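Last updated 4/27/25

Two nights in Orkow, no plan, one backpack that was too heavy. Writing this on the train home before I forget the names of things, so forgive the mess.

First off. Orkow is small. Smaller than the map makes it look. You come out of the station and there's a bus shelter, a closed flower kiosk and a long straight street lined with chestnut trees, and that street is pretty much the town. Walk down it for nine minutes and you hit the river. I know it was nine because I'd been told twenty and was annoyed at having paid for the luggage locker.

Stayed at the Whitlock, an old guesthouse right by the bridge. Room cost 79 a night with breakfast. Tall windows, a bed that creaks, radiator with a mind of its own. The shower is down the hall, which the website does mention, I just didn't read that far. Would stay again. Ask for the river side. Street side gets the delivery vans at five.

Breakfast: dark bread, soft cheese, pickled something, coffee in a pot the size of a watering can. No eggs unless you ask the evening before. I didn't ask. Next morning I still hadn't asked.

Day one was the old town, mostly. It's up the hill behind the market hall and it's all steps. The good ones are the covered steps on the north side, wooden roof over the whole thing, smells like a barn in the best way. 127 steps to the top, it says so on a little plaque so I'm not making that up. At the top there's a church that was locked, a wall you can sit on, and the view everyone puts on their postcards. Roofs, river, then the hills going blue behind. Sat there way too long and got sunburned on one side of my neck.

The church opens at two, by the way. Sign is on the other door. Of course.

Went back down the south way, past the bathhouse. I really wanted to like the bathhouse. Green tiles, big dome, supposed to be the thing to see. Half of it was behind scaffolding and the half that wasn't had a school group in it. You can still do the footbath in the courtyard for free. Warm water, smells a bit of matches, you sit on a stone ledge with strangers and nobody talks. Loved it. Did it again the next day.

Dinner was at a place on the square, I won't name it, it was fine. Dumplings heavy as doorknobs. The beer was better.

Day two, the palace at Flekent. This is why most people come and I get it. There's a bus from the station, and it takes the slow road through the villages, so sit on the left. Orchards the whole way, some still in blossom. The driver stopped to hand a loaf of bread to a woman at a gate and then we went on.

The palace itself you can skip. There, I said it. The rooms are roped off, the guided tour is long and mostly about chairs, and they make you wear the felt slippers. But the park! The park is free and it's huge and it just keeps going. Formal part near the house with the clipped hedges, then it loosens up, long grass, a pond with a fake ruin on it, a beech avenue that goes on untill you start wondering if you should turn around. Don't turn around. At the end there's a tea house with 2 tables outside and the best plum cake I've had in years. Cash only.

I got rained on coming back. Not badly. Stood under a beech with a man and his dachshund and we nodded at each other every so often.

If you go in June they do an evening thing in the park with lanterns and a brass band on the pond. Tickets go early, the lady at the tea house said, and the last bus leaves before it's over, so you either leave early or walk. It's a flat walk at least. I'm tempted.

Few quick things while I still have battery. The tourist office in Orkow shuts for lunch and takes lunch seriously. The river path is muddy past the second weir, wear real shoes. Drinking fountains in the old town are safe unless there's a red sign. Get the day ticket for the bus, it pays off with one round trip to Flekent and you can use it on the little ferry too. 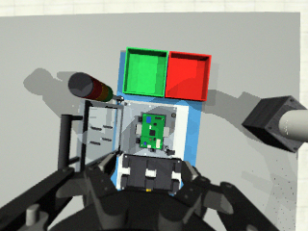
by the Usora blog, 4/27/25

OK the ferry. Almost forgot the ferry. It's a flat wooden thing on a cable that crosses below the bridge, runs when there's people and doesn't when there isn't. You ring a bell. On the far side there's not much, a meadow, a couple of benches, a path up to a chapel I never got to. But the town looks best from over there, especialy late in the day when the light comes in low and all the windows on the hill go orange. Took my last coffee across in a paper cup. Got cold. Didn't mind.

What I'd do different: three nights, lighter bag, church after two, eggs. Skip the palace tour and spend the money on cake. And bring a book for the evenings, the town goes quiet early and the Whitlock has one shelf of paperbacks, none of them with an ending (someone had torn the last pages out of the one I picked, I'm still mad).

Next stop coming up, have to change trains and find my other glove.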